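Divolum Upright Dumbbell Rack — Owner's Guide
Section 4: Loading the rack and keeping it in order
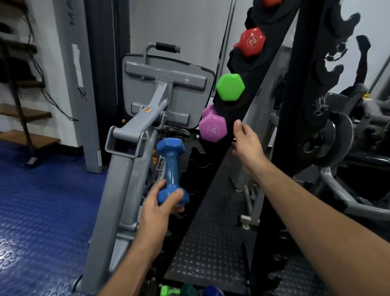 Fig. 9. Hex dumbbells in the rack cradles, with a vinyl-coated blue one in the hand.

Read Section 3 first if the post has not yet been bolted to its foot. The steps below assume a rack that stands without rocking. Plenty of racks are said to stand without rocking, so push yours from the front and the side before you trust it with any weight.

4.1 Before loading

1. Check every cradle by pulling down on it with your hand. A cradle that shifts needs tightening with the key supplied (part 886).

2. Stand the rack on a rubber mat or other firm, level floor. Thick carpet is sold as "fine for home use" by people who do not have to pick up the dumbbells afterwards.

3. Leave 20 inches clear on the side you will lift from. If the rack shares a corner with a bench or machine, sit on the machine and stretch out both arms. If you can touch the rack, move one of them.

4.2 Loading

1. Start with the heaviest dumbbells and put them in the lowest cradles. The parts leaflet shows the weights arranged by colour. It looks smart and we would ignore it.

2. Hold the dumbbell by the handle, keeping your fingers off the heads.

3. Lower it into the cradle until both sides of the slot carry the weight. Do not drop it the last inch.

4. Turn the dumbbell so that the number faces out, if it has one.

5. Let go slowly. If the dumbbell rolls or tips, take it out and try the next cradle up.

6. Carry on until the rack is full, then repeat the push test.

CAUTION: Keep your free hand away from the cradles while you are loading. Fingers get pinched between a head and the slot below it far more easily than you would expect.

Note on colours: there is no agreed colour code for vinyl dumbbells, whatever the box suggests. A Ziteck set and a Homitcombe set may use the same green for different weights. Go by the number. Where there is no number, use the bathroom scales, and then weigh it again.

Note on numbers: a bare number does not tell you whether it means pounds or kilograms. Look at the paperwork that came with the set before mixing it with another.

4.3 Cleaning

Wipe vinyl with a damp cloth and a drop of washing-up liquid, then dry it. Adams gym spray will not harm the rack, but we have not found that it does anything the washing-up liquid doesn't — and the smell lingers.

New vinyl can be tacky. Leave new dumbbells out of the rack for 14 days if they stick to the cradles.

4.4 Monthly check

Tighten all the cradle bolts. Replace any cradle with a split or bent lip; straightening it with pliers is not a repair. For spare cradles see Section 6.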